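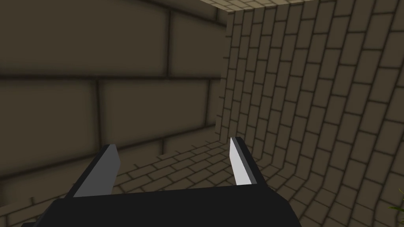
About Prollitz Masonry Testing

Prollitz Masonry Testing examines mortar, brick and render from existing buildings. The work is done for architects, structural engineers, masonry contractors and building owners who need to know what a wall is made of before they repair it. We do not sell mortar, lay brick or hold an interest in any company that does.

The laboratory was set up by Ewurabena Ofori, a petrographer, and Kwabena Quansah, a former masonry contractor. It occupied two rooms above a tile warehouse before moving to the present building on the Ulwood estate. Sample preparation, microscopy, wet chemistry and physical testing are now under one roof. Report writing is done upstairs.

What we test

Most of our samples are hardened bedding mortar and pointing mortar. The usual question is the ratio of binder to sand, followed by the type of binder. A wall built with soft lime mortar and later repointed with a hard cement mix will often show damage in the brick faces, as moisture that used to leave through the joints has to leave through the brick. The repair specification depends on telling the two materials apart, including in places where one lies directly behind the other.

Petrographic examination is the main method. The sample is dried, impregnated with dyed epoxy, cut, mounted on glass and ground to a thin section. Under polarized light the binder, the residual cement grains, the lime lumps and the aggregate can be identified. The dye shows pores and cracks. Acid digestion is carried out on a second portion of the same sample to recover the sand, provided that the sand itself does not contain limestone or shell. Where it does, the proportions are worked out from point counting on the section and the report says so.

The recovered sand is washed, dried and passed through a sieve stack. Grading curves are plotted for each sample, and the sand is kept in a labeled bag so that a contractor can match color and grain shape against quarry samples. Clients may request a portion of it.

Brick is tested for water absorption, initial rate of absorption, compressive strength and soluble salts. Whole units are preferred. Cores and halves can be accepted for absorption and salts, though strength results from them are reported separately and are not comparable with whole-unit results.

Render and interior plaster are examined coat by coat. Paint layers are left in place during mounting so that their sequence can be recorded, but we do not identify pigments. That work is referred to a paint conservator.

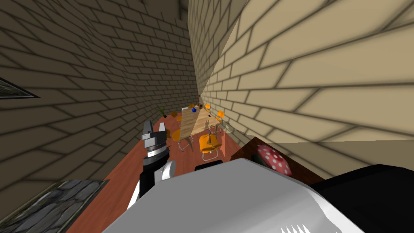

Clear joints matter more to us than to most people who look at a wall. A joint that has been raked back and repointed normally has a boundary between the old and new material. A surface scraping taken from it describes only the newer mix. For that reason the sampling guide asks for pieces taken from the full depth of the joint wherever the wall permits, with the outer face marked in pencil or wax crayon. Pieces should weigh at least 100 grams in total. Powder from a drill is accepted for salt analysis only.

Site visits

Clients may take their own samples using the guide, and many do. Where the building is large or has been altered several times, a visit is advised. Kwaku Dankwa runs the field service. A visit begins with a walk around the walls and a marked-up elevation drawing showing changes in bond, joint profile and brick size. Sampling positions are agreed with the architect before anything is cut. Holes are filled at the end of the visit with a temporary lime mortar that can be raked out later by hand.

The field service also carries out in-place moisture readings and absorption tube tests. Readings from electrical meters are reported as relative values. They are affected by salts and by metal in the wall, and we do not convert them to a moisture percentage. Where a true moisture content is required, a core is taken dry and weighed in the laboratory.

Interior exposed brick is a growing share of the field work. The common cases are a plastered wall that has been stripped, or an old exterior wall that has become an interior one after an extension was added. Brick that was meant to be plastered is often softer and more uneven than facing brick, and it sheds dust. Owners ask for a sealer. Our advice is to test the salts first. A sealer over a wall that still carries soluble salts can trap them behind the surface, and the face may come away with the coating.

Quality system

Each sample is given a number on arrival and keeps it through every stage. The number is scratched on the glass of the thin section, written on the sand bag and printed on the report. Balances are checked every working morning against reference masses. Ovens are checked weekly, sieves are inspected under magnification every October, and any sieve with a distorted opening is withdrawn.

Two analysts read each thin section separately. If their binder identifications differ, the section goes to Ewurabena Ofori and a further section is cut if there is enough material. The disagreement is recorded in the report when it cannot be settled. Weathered mortars in particular can lose so much binder that the original proportions cannot be recovered, and in such cases a range is given in place of a ratio.

Samples are retained for 2 years after the report is issued. Thin sections are retained permanently. The section archive is indexed by county, building type and binder, and is open to students and researchers by appointment. Client names and street addresses are removed from the index unless the client has agreed to their inclusion.

Mix design and trial panels

On request we will propose a repair mix based on the analysis. The proposal gives the binder, the sand grading, the proportions by volume and the curing conditions. It names no supplier. Contractors are asked to prepare a trial panel on site using the sand they intend to use, and to let it cure before the color is judged, as fresh lime mortar is darker than the cured material.

Trial mortars can also be cast in our curing room. Prisms are tested at 84 days as well as at the shorter intervals normal for cement work. Lime mortars gain strength slowly as they take up carbon dioxide, and an early result says little about the final one. Clients with short programs should raise this at the time of order.
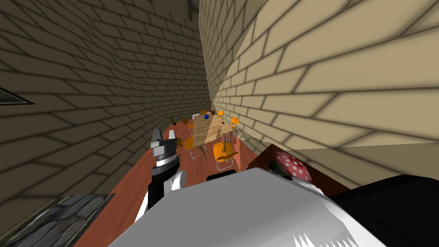 Narrow corridor with brick walls on both sides, wooden floor and a small dining area at the back.

Staff

Ewurabena Ofori, laboratory director. Petrography, technical review of all reports, method development.

Kwabena Quansah, operations. Contracts, mix design, contractor training.

Elikem Korletey, senior analyst. Wet chemistry, soluble salts, ion chromatography. Elikem also maintains the reference sand collection, which began as a shelf of jam jars and is now held in a run of steel drawers next to the sieve room.

Korkor Osei, analyst. Sample preparation and microscopy. Korkor handles first contact on sample condition and will call if a package arrives damaged or under weight.

Kwaku Dankwa, field services. Site surveys, coring, moisture measurement.

Training

A one-day course on sampling and joint identification is held at the laboratory. It is intended for architects, surveyors and site supervisors. The morning covers binder types and common repair histories. The afternoon is spent at the practice walls in the yard, where participants cut out joints with a plugging chisel and an oscillating saw and then compare the pieces under a stereo microscope. Groups are limited to 4 people per wall. Safety boots and eye protection are required. Dust masks are supplied, but participants with beards should contact us beforehand regarding respirator fit.

Reports and turnaround

A standard report contains the sample description, the method statement, micrographs with scale bars, results, interpretation and limits. Results and interpretation are kept in separate sections so that another laboratory can review the data without reference to our opinion. Reports are issued as PDF files. Raw data tables are available as spreadsheets at no charge.

Petrography takes about 4 weeks from receipt. The epoxy stage and the grinding cannot be shortened without affecting the section. Salt analysis and absorption tests are faster. Work is scheduled in the order samples arrive. Urgent work is accepted only where a public safety question is involved, and carries no surcharge.

We do not give verbal results before technical review is complete.

Sending samples

Use rigid boxes. Wrap each piece separately and place it in its own bag with a written label inside and a second label outside. Do not use felt-tip pen directly on mortar. Include the building's approximate age if known, the position of each sample on a sketch or elevation, and any record of earlier repairs. A sample without a position can be tested, but the interpretation section will be limited.

Material suspected of containing asbestos or lead must be declared before shipping. Call first and wait for written acceptance. Undeclared material will be sealed and returned at the sender's cost.

The sample reception door is on the north side of the building, past the Panik loading bay. Packages left at the front desk are brought through at the end of the day.

Page last revised 2024-06-04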